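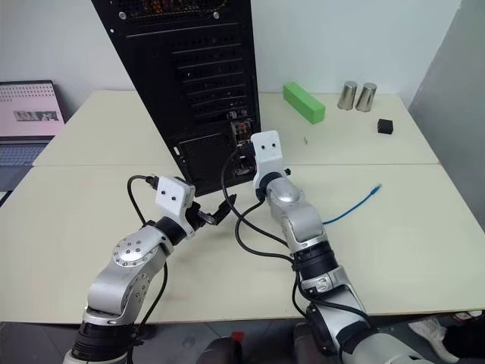

Both arms at the back of the tower, right one in by the ports. Blue patch cable waiting its turn on the right.

Home > Forums > Hardware > Arms & Kits > Reviews
Filed under: Bench Automation, Dual Arm, Long Posts

Julero two-arm kit for PC port work: keep it or send it back?

solderhound
Wed 3 June

OK so I've had the Julero kit on trial since April and I have to decide soon whether to pay for it. We refurbish office towers, and what I want is the boring part done for me: plug in network, plug in power, run the test, unplug, next machine. The Dirkham rep quoted me $1,817 for the software and bracket bundle on top of arms we already had, so I'm not paying for the arms themselves. The bundle is the wrist brackets, the camera modules, the cables and a year of the teaching software.

Good stuff first. Setup took me an afternoon, and I am not a robot person! The brackets are two screws on the face and they haven't budged. Teaching is pretty painless too, you move it through the job a bunch of times and it picks things up.

Now the bad. The wrist cables are way too long. Look at that big loop by the right arm, it hangs right where the left gripper wants to go. I've snagged it more than once and had to start the run over. Also, black gripper, black cable, black tower, you can guess how much fun that is when you're trying to see what's going on back there.

Anybody running this on real work every day?

tin_lizard
We've had the same bundle for a while, on routers, not towers. The loop thing is real. I put two hook and loop straps on the forearm and left just enough slack for the wrist to turn all the way. Don't go tighter than that or you'll yank the camera plug. Ask me how I know.

For network plugs I think it's great. Power cords, meh. Ours gets the plug to the socket and then doesn't push hard enough.

mrs_bracket
Going to be the grump here. $1,817 to plug in an Ethernet cable? A person does that in two seconds while drinking coffee. I looked at the Segers single-arm setup for the same sort of job and walked away from that one too, and it was cheaper.

solderhound
@mrs_bracket fair, but it's the plugging in plus the test plus the unplugging, over and over, and my hands are shot by the end of the day. I'd like to be wiping down cases while it does that.

@tin_lizard straps, got it, doing that tonight. Did you do both arms or only the right?

tin_lizard
Both. Left one sags under the forearm too, I can see yours doing it.

pegboard_pete
I'd get rid of the extra junk on the table before judging it. You've got a green block and a couple of metal cups over on the right and the arm has to swing somewhere. Ours got noticeably less twitchy once we kept the bench the same every time.

Also, how are you keeping the tower from scooting? A 12 pound case slides on a smooth table when you push a plug in. We screwed down a stop behind ours.

solderhound
Cups and block are from the practice tasks that come with it, I should put them away, yeah. Nothing holding the tower yet. It does creep! I was blaming the software for that, oops.

mrs_bracket
So it needs straps, a stop and a clean table, and it still can't do power cords. I rest my case.

atwood_bench
Different take. We bought the Julero through Atwood, their version comes with shorter cables and they'll trade yours for $449 a set. Yes I know. It's a silly price for cable. But if your time is worth anything, look into it before you send the whole kit back. Support was decent as well, I got a callback the same day.

tin_lizard
$449 for cable, when straps are the price of a sandwich. No.

atwood_bench
I said it was silly!

pegboard_pete
My vote is run 100 towers with the straps and a stop and keep a tally of every time you have to step in. If you're babysitting it at the end of that, return it.

solderhound
That I can do before the trial's up. Straps and stop this week, network only, I'll plug in the power myself for now. Will post the tally in this thread.

mrs_bracket
Please do. I'd like to see the number even if it makes me look bad.

Prev thread | Next thread | Back to Reviews | Top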